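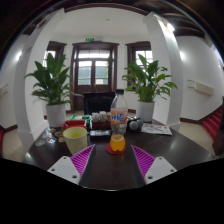
How I Keep a Dark Glossy Table Looking Good Through Karaoke Night

Posted 16 February 2019 in Home & Hosting

I love a dark, shiny table. I love it a lot less the morning after people have been over, with the sun coming in sideways and every fingerprint showing up like a crime lab got to it first. We do karaoke at our place in Drilthorpe all through the cold months, and between the soda, the snacks and my niece's stickers I've had plenty of practice getting that brown shine back. A few of you asked in January how I do it, so I finally wrote it down!

One thing before we start. My table has a hard lacquered finish. If yours is oiled or waxed (water soaks in and leaves a darker spot instead of sitting on top in beads) then please don't follow the cleaning part, it's a different animal. The setup part works for any table.

What you'll need

Two microfiber cloths, one for damp and one for dry
A bowl of lukewarm water with a few drops of dish soap
White vinegar
A little cooking oil
An old plastic loyalty card
Coasters, the flat kind
A couple of open boxes or containers for snacks
A small tray

That's really the whole kit. I used to own a cupboard full of sprays. I still have half a bottle of Pranico polish under the sink and I bring it out when my mother-in-law is coming, but for regular weeks I don't touch it.

Before people arrive

Wipe the table dry first, with nothing on it. If there's grit or sugar left from last time and you start sliding boxes around on top of it, you'll get those fine little scratches that only show in lamplight and then never stop showing.

Next, give the drinks a home. Each bottle gets its own coaster, and I mean the bottle too, not only the cups. It took me ages to figure this out. Everybody's careful with their cup, and meanwhile the big orange soda gets picked up, poured, dribbled down its own label and set right back down on the wood. I put the bottle on a round red coaster because red shows up well on dark brown and people aim for it without being told. (Clear glass coasters are pretty, but on a glossy table they vanish and then you hear a clunk.)

Snacks go in boxes with sides. I stand individually wrapped things up in a row in a low box so people can pull one out without digging through the rest, and anything in a packet stays in its packet until somebody asks for it. Our old way was one huge bowl in the middle of the table, and I'd be finding crumbs behind the plants for a week.

Then put the microphones on the other side of the bottle from the snacks. I'm a bit strict on this one! Sticky fingers on a mic are bad enough, but the real trouble is that people put a microphone down without looking, straight after the big finish of a song, usually with some force. Give them a clear landing spot. If yours have metal bodies, fold up a dish towel and let them lie on that. My brother-in-law Gerrit Vanhove left a lovely little dent in our last table during a power ballad and he still claims it came with the table.

The song list, or any other printed sheet, can lie flat on the table, but keep it well away from the drinks. I learned this with a grocery flyer. Glossy print that gets damp and then dries face down on lacquer will leave you a mirror-image ad for pork chops.

During the evening

I don't hover. Guests hate hovering. What I do is keep one barely damp cloth over my shoulder, and when I go past with refills I lift the bottle, wipe the coaster, wipe under the coaster, and put it all back. Takes no time at all.

If soda does get spilled, blot it, don't smear it. Press the damp cloth down, lift, turn to a clean side, press again. Orange soda won't hurt a good lacquer if you get to it inside of 30 minutes or so I've always found, but the sugar dries into a shell and then you're soaking instead of wiping.

The morning after

Everything comes off the table. Everything, even the plants. I've tried the trick where you move all the stuff to one end and clean the other, and you end up with a line down the middle.

Start with the bowl of soapy water. Wring the cloth out until it won't drip anymore and go with the length of the table in long straight passes. Then rinse the cloth and go over it again with plain water. Skipping the rinse is why so many dark tables look cloudy, soap dries as a film and then you polish the film.

Dry it right away with the other cloth.

Now crouch down and look across the surface toward a window. You'll see what's left, usually a few greasy patches where the snacks were and handprints along the edge. For those I mix vinegar and water 50/50, put a tiny bit on the cloth (never straight on the table) and rub in small circles, then dry again. Try it on a hidden bit first if you've never used vinegar on yours.

Stickers

My own special subject! If there are kids in your life, there are stickers on your table. My niece sorts hers before she commits to anything, so she lays them out in a little herd on the tabletop, ovals and round ones and whatever else, and some of them inevitably end up sticky side down.

Don't scrape with a knife. Don't use the green side of the sponge either, I'm begging you. Warm the sticker with a hair dryer on low for a few seconds, then slide the edge of the loyalty card under a corner and push slowly. Low heat only, and keep the dryer moving. Most come up in one piece. For the gummy patch left behind, rub in a drop of cooking oil with your fingertip, leave it five minutes, wipe it off and then do the soapy cloth and the rinse over just that spot.

What works even better is a tray for the stickers. A small black one sits on our table most evenings now and it collects stickers, hair ties, bottle caps, the lot.

White rings

If you come down in the morning and there's a pale ring where a cup stood, leave it alone for a day. Some of mine have faded without any help. If it's still there after that, lay a dry cotton cloth over it and pass a warm iron across (no steam, lowest setting, a couple of seconds at a time), checking in between. I've only had to do this twice. Rings that have gone dark are beyond me, and for that I'd call a furniture person.

Questions I got last time

Junaid Janjua wrote to ask if furniture wax would give a deeper shine. On lacquer I'd skip it. It builds up, it grabs dust, and taking it off again is a whole Saturday's worth of grumbling.

Somebody else asked about a tablecloth. Sure, if you like one! I didn't buy a shiny table to cover it up, but a runner down the middle is a nice compromise and it goes in the wash with the towels.

And yes, felt dots under the snack boxes are worth it. I cut mine from one big self-adhesive sheet, which is cheaper than the packs of ready-made ones, and I replace them when they start to pick up crumbs.

Next up on here is getting candle wax out of a carpet, as soon as I've gotten it out of mine.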